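Gekdale toy kitchen worktop, second-hand

Sold by Ismael Mendonça, Berstead. Listed July 2024.

The printed wood grain is convincing from across a room and less so up close. The brick backsplash is printed too, in a dark purple-brown, and I prefer it to the worktop. 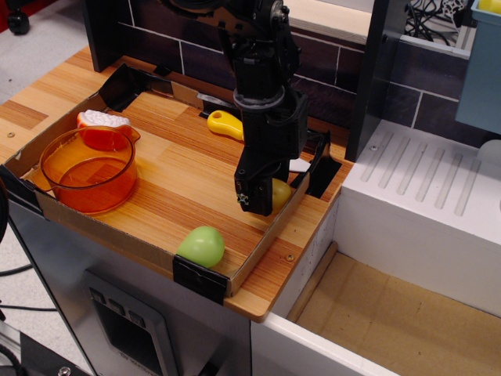

Food and utensils

The old listing called this a "full set". I wouldn't. There's an orange see-through measuring cup, a yellow-handled knife and a few bits of play food. The cardboard tray with black tape on its corners is homemade and I can't see it lasting past November. 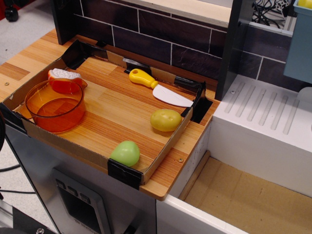

Cup, knife and play food in the taped tray.

Price: 25, or 30 with the Fikeo shelf unit. Width 70 cm. Collection only. Screws show on the worktop, so check you can live with that.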